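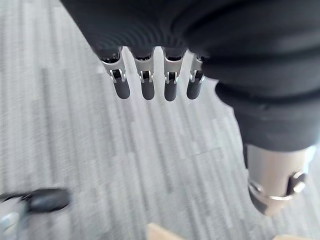
Fig. 7. Striped carpet in gray.

Section 7: Your First Wash with the Citari

Now for the fun part! Striped carpets are a joy to wash, and the Citari handles them beautifully once you get the direction right.

Before you start, vacuum well and move any furniture you can lift. Dry dirt comes up far more easily than mud does.

1. Unclip the clean water tank and fill it to the 63 line with warm tap water.
2. Add one capful of Rondesik carpet soap. (One really is plenty!)
3. Click the tank back in until the green tab pops up.
4. Turn the dial to LOW PILE. For thick rugs, see Section 9.
5. Start at the wall farthest from the door. Hold the trigger and pull the washer slowly toward you, along the stripes.
6. Let go of the trigger and go over the same strip again to pick up the water.
7. Empty the dirty tank when the float reaches the top.

Note: Overlap each strip by the width of the brush guard. You'll get a lovely even finish.

Caution: Test a hidden corner first. If color comes off on a white cloth, stop and use plain water only.

Caution: Never fill the tank with boiling water. It can warp the seal.

Rinse the brush after every wash, and change it after 200 hours of use. Spare brushes are sold at the Galtstead shop under the Kuusk name, and they snap in without tools.

Guide written by Vivek Negi. Last updated Sunday, August 1, 2021.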